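Aug 15, 2022

Quick one, kettle's on. Still no second bus to Pineo. They cut the 306 back in December and we were promised a review, then a letter, then nothing. I walk up from Clindari most mornings now, two miles, uphill, in work shoes. Lovely in summer. Less lovely in the rain.

The petition is at 1,875 names. More than I expected, it only went up outside the bakery and the libary. Still waits of up to 5 hours between buses if you miss the early one — and everyone misses the early one.

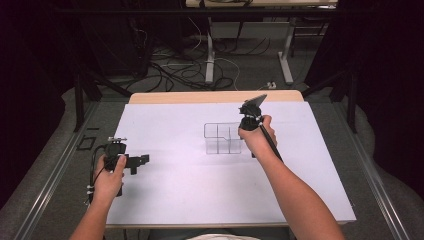
Sizwe Nkuna reckons we should stop asking for the old route and ask for a smaller bus on a shorter loop, Kekana Road and back. Might be right. I'd take a minibus. I'd take a van with seats in it.

Anyway. Got blisters, got new socks, new socks are worse. Mum can't do the hill at all so it's taxis for her hospital visits and that adds up fast. Wrote to the council again last night, long email, far too many capitals. Will post teh reply if one comes.

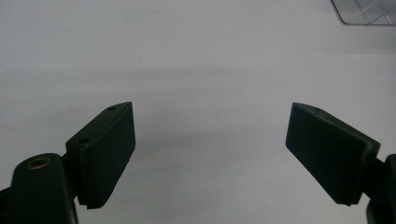 Dark green on pale.

Right, off up the hill. Sign the thing if you haven't.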